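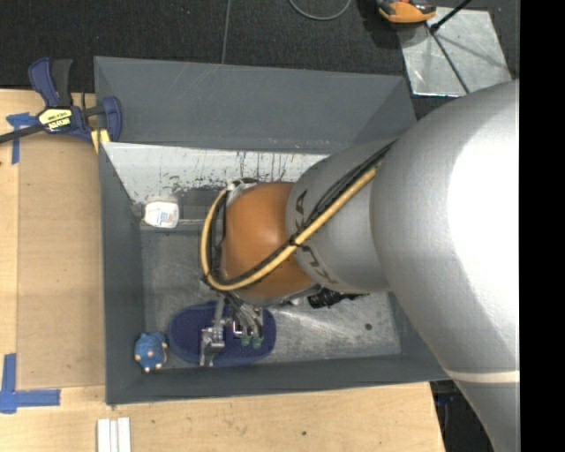 A robot arm reaches into a gray bin of mixed objects, among them a navy oval and a small bright-blue toy.

The Last Job in the Building
By Mamta Chaudhary
March 30, 2019

At the Marklow distribution center, the goods that sell well are easy to handle. They arrive in square cartons, travel on belts and leave on pallets, and for much of that distance no person needs to touch them. The difficulty begins in a side hall, where returned goods are tipped into bins and must be taken out again, one at a time, by hand.

The hall receives 600 returned parcels on an ordinary day. A bin may hold a bottle, a soft toy, a hairbrush and a single shoe. Each object must be picked up, turned over, checked and placed on the correct shelf. Staff learn the work in a morning. Machines have been learning it for much longer, and the results remain mixed.

"People ask me when the robots are coming, and I tell them that the robots came a long time ago," said Oriana Figueroa, who manages returns at Marklow. "They lift, they carry and they wrap. What they do not do well is reach into a box and find the thing you want."

The industry calls this bin picking. When every part in the bin is the same, it is largely a solved problem, and factories have relied on it for years. A bin of unlike objects is another matter. The machine must decide where one item ends and the next begins, choose a place to take hold, and close its fingers with enough force to lift the item and not so much as to crush it. The walls of the bin limit the angles from which the arm can approach. An item lying close to a wall or in a corner is harder to reach than the same item in the middle of the floor.

Andor Csizmadia, an engineer with the automation firm Nakitz, has spent much of his career on grippers. He regards the fingertips as the part of the system most often neglected in public discussion. Suction cups are quick and cheap, he noted, and they hold a flat carton very well, but they lose their seal on cloth and on rough surfaces. Fingers can manage both, at the cost of speed.

Speed is what concerns buyers. In a trial that Nakitz ran at Marklow in January, an experienced worker cleared a bin of 40 mixed items in almost 2 minutes. The arm needed several times as long and left two items behind. Mr. Csizmadia does not dispute the comparison, although he points out that the arm could be left to work through the night.

Shivam Jaiswal, who studies household automation at the Olley Institute, believes the same limits explain why the home robot has been so slow to appear. Clearing a child's bedroom floor is bin picking without the bin. The light changes, the objects change, and there is a cat. "A warehouse can be arranged to suit the machine," he said. "Very few families will agree to that – and I would not ask them to."

He expects single-purpose devices to remain the rule in private homes for some time. Robot vacuums succeed, in his view, by avoiding objects altogether. Folding laundry and loading a dishwasher have both been shown in laboratories, usually with familiar items and an engineer standing nearby.

Employers are proceeding with care. Kamlesh Dixit, operations director at the retailer Malhotra, has approved one robotic station for the sorting of returns and declined a second until the first has completed a full year. The station will handle only boxed and bottled goods. Clothing, toys and anything with a loose cord will continue to go to the benches, where the staff have asked for better lighting and will receive it this spring.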